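Loading the brush: where most wobbly strokes begin
3 min read

I taught myself brush lettering at the kitchen table last February, and for weeks I blamed my wrist for every blotchy line. Then my friend Vesna Atanasov watched me for a minute and told me I was drowning the brush. She was right! So let's talk about ink before we talk about strokes.

Start with the brush. If it's new, the bristles are probably stiff with sizing, so soak the tip in cool water and work it soft with your fingers. Give it a few minutes. Blot it on a rag until it stops dripping, and don't tug at the hairs (I did, and I still find them in my paper).

Next, lay down your felt. Mine is a cheap off-white piece I cut to 41 by 68 cm, big enough for the paper with some room left over for everything else. Smooth it flat with your forearm.
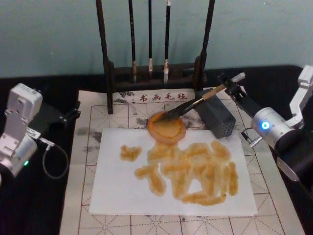
Ink goes in something shallow. I used a deep jam jar for ages and kept coming up with ink halfway to the handle, which then ran down onto my page the second I pressed. With a low round dish like the orange one, you can lean the brush over at a slant and let just the bristles rest in the ink. Keep the dish close to the paper, too — a long trip across a white sheet is asking for drips.

Roll the brush a little as you lift it, then stroke it against the rim 3 times, turning it between strokes. You want a neat point. If it splits in two, there's too little ink or it's drying out, so dip again.

Now try a few plain lines on scrap paper. Slow ones. If the edges feather, wipe off more ink; if the line goes scratchy halfway, load a bit more. I filled a whole pad this way before I wrote a single word, and I'd do it again.

Rinse as soon as you stop, reshape the tip, and dry the brush lying flat.

500 shares · 41 comments
© Johanna Schwaiger · Contact · Back to top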